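Last touched 29th June. I answer these in whatever order people keep asking them, so scroll around!

# Brick table questions

### What kind of baseplate should I start with?

A big square one in light grey. I know green is what everybody remembers from being a kid, but grey goes with every color you'll put on it, and your eyes don't get tired after an hour of hunting for the right stud. I bought a green one first and it now lives under my rain boots.

### Do you glue the plate to the table?

Nope! I want my table back at dinnertime. If yours slides around, put a piece of that rubbery shelf liner underneath and press down with both palms. My friends in Barnville swear by poster putty, and it does hold, but I spent a whole evening picking it out of the corners so I'm never going back.

### My tabletop is dark and shiny. Is that a problem?

It's pretty, and it's a pain. Dark bricks vanish on dark wood (black ones especially, they land on a grain stripe and you're patting around like you lost a contact lens). Glossy tops also throw the lamp right back at you. Move the lamp to the side, or do what I do and turn off the overhead one completely.

Scratches are the other thing. Lift the plate when you move it, don't drag it. I dragged mine in October and I still see the mark every single morning.

### Where do the loose bricks go while I'm building?

I line up the next few in a row on the bare wood, along the edge of the plate closest to me. Everything else stays in the tub. It sounds fussy, but once you've laid out a row in the order you'll need it, you'll wonder why you ever dug through a pile with one hand.

### How many bricks do I need?

Fewer than you think. My whole collection is around 700, and I've never used all of it at once. For a small house on one plate you can have a nice time with a shoebox full. Start with plain rectangular ones and leave the fancy slopes for later.

### My bricks won't come apart!

Don't use your teeth. (I have used my teeth.) Stick a bigger brick on top for a handle and rock it gently, and if it's two flat ones, put a brick on both sides and bend.

### Can I wash the baseplate?

Sure. Lukewarm water, a drop of dish soap, an old toothbrush between the studs. Keep it out of the dishwasher, mine came out shaped like a potato chip. Let it dry flat on a towel before it goes back on the wood.

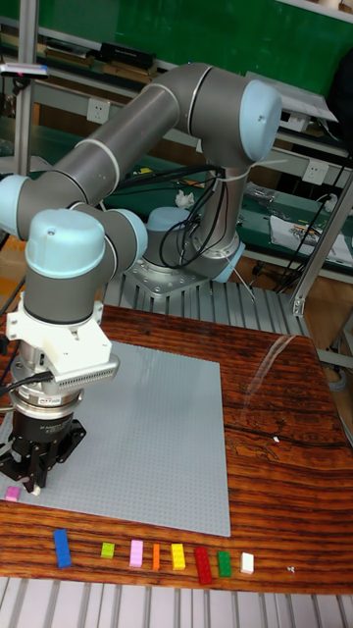

*Grey baseplate on the striped wood top, row of bricks along the near side.*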